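Bed-Making Working Group, Friday, Iston office

Minutes of the last meeting were accepted, with the usual sighing.

1. Speed near people. Bavaver wants a cap of 200 mm per second. Agreed, after 30 minutes on the word "near."

2. Grip. Hands must open fully before an arm backs away from the bedding. Chrysikopoulos to draft, again.

3. Stop button. Must be in reach of whoever is in the room. Passed without debate, a first.

4. "Made bed." Nura's definition runs to 105 words and omits pillows. Sent back.
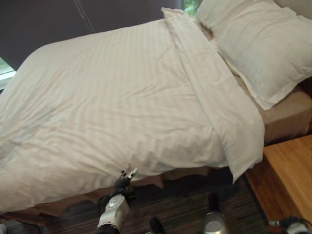 Arms at the bedside, both pictures
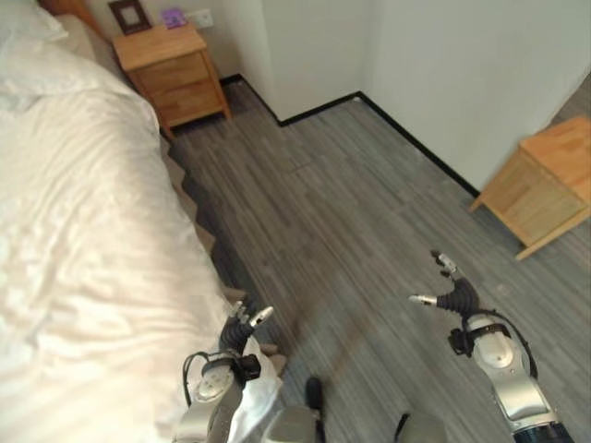 Page last changed: Friday, 15:30

5. Next meeting: July. Bring item 4.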